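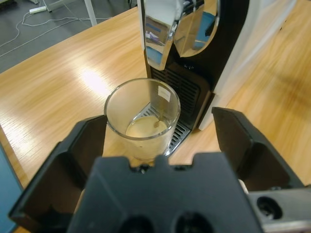
Pourquoi mon chauffeur arrive-t-il une heure trop tôt alors que j'ai saisi la bonne heure ?

L'heure de prise en charge est recalculée à partir du fuseau enregistré dans la fiche du client. Si la fiche a été importée de l'ancien logiciel, le fuseau est souvent vide et Daneshvar le remplace par celui de Londres. Ouvrez la fiche, choisissez Paris, enregistrez, puis rouvrez la réservation et validez-la de nouveau.

Ticket n° 1 933
Objet : transferts aéroport décalés d'une heure, tablettes Orkon
Statut : résolu (avec une réserve, voir à la fin)
Ouvert le 25/12/21

Bonjour le support,

Oui, je sais, drôle de jour pour ouvrir un ticket ! Mais chez Arov on roule aussi à Noël, et ce matin j'ai eu un chauffeur planté devant l'hôtel Rarnard à 5 h 15 pour un client qui descendait à 6 h 15. Le client était ravi de voir la voiture déjà là, le chauffeur beaucoup moins (il avait sauté son café, il me l'a répété trois fois).

Dans le planning, sur mon ordinateur, la course est bien à 6 h 15. Sur la tablette de la voiture, elle s'affiche à 5 h 15. J'ai d'abord cru à une faute de frappe de ma part, alors j'ai ressorti la confirmation envoyée par mail : 6 h 15 aussi. Donc il n'y a que la tablette qui se trompe.

Ce que j'ai déjà essayé, pour gagner du temps :
redémarrage de la tablette, deux fois
déconnexion et reconnexion du compte chauffeur
vérification de l'horloge de la tablette (elle est juste, à la minute près)
suppression de la course et nouvelle saisie à l'identique : toujours 5 h 15

Une autre berline a reçu sa course de midi à la bonne heure. Même modèle de tablette, même version de l'application. Je n'y comprends plus grand-chose.

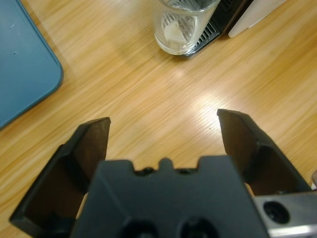 Table en bois clair

Suite, même ticket

Merci pour la réponse rapide ! Vous me demandez si le souci touche tous les clients ou seulement certains. Bonne question, je n'avais pas regardé de ce côté. J'ai comparé les courses de la semaine et le décalage n'apparaît que sur les comptes repris de notre vieux logiciel au mois de juin. Les clients créés depuis, à la main, n'ont rien.

J'ai exporté la liste comme vous me l'avez indiqué (Clients, puis Exporter, puis cocher « champs techniques », il fallait la trouver celle-là). Sur 1 003 fiches, il y en a 154 où la colonne du fuseau est vide. Et la dame de l'hôtel de ce matin en fait partie, évidemment.

Par contre je ne m'explique pas pourquoi le décalage n'est pas sorti plus tôt. On a fait des transferts tout l'automne pour ces gens-là. Est-ce que le passage à l'heure d'hiver a pu jouer ? Ou la mise à jour de l'application, celle qui a changé l'écran d'accueil ?

Autre chose pendant que j'y suis, et dites-moi si je dois ouvrir un ticket à part : le forfait aéroport couvre environ 80 kilomètres, et le compteur de la tablette s'est déclenché à l'arrivée anticipée. La cliente s'est donc retrouvée avec une heure d'attente sur sa note. Je l'ai retirée à la main mais la facture garde une ligne « attente » à zéro euro, ça fait brouillon.
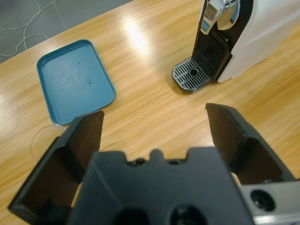
Obsa Tsegaye

Dernier message de mon côté, je crois !

J'ai appliqué votre manipulation sur la fiche de l'hôtel : fuseau Paris, enregistrer, réouverture de la course du retour, validation. La tablette a sonné dans la foulée avec la bonne heure. J'ai refait l'essai avec deux autres comptes repris de l'ancien logiciel, pareil, tout est rentré dans l'ordre.

Pour le reste des fiches, j'ai réimporté le fichier avec la colonne remplie. Attention si quelqu'un d'autre passe par là : il faut choisir « compléter » et pas « remplacer » au moment de l'import, sinon les consignes des clients sautent (siège enfant, panneau à l'arrivée, numéro de vol…). J'ai failli cliquer trop vite.

Les courses déjà planifiées ne se corrigent pas toutes seules, il faut les valider une par une. J'ai fait celles de la semaine prochaine ce soir, je finirai le reste demain entre deux départs.

Pour la ligne d'attente à zéro, j'ai vu que vous l'aviez transmise à l'équipe facturation, donc je vous laisse fermer ce ticket et j'attends leur retour sur l'autre. Prévenez-moi quand même si la prochaine version touche aux fuseaux, je préfère le savoir avant mes chauffeurs.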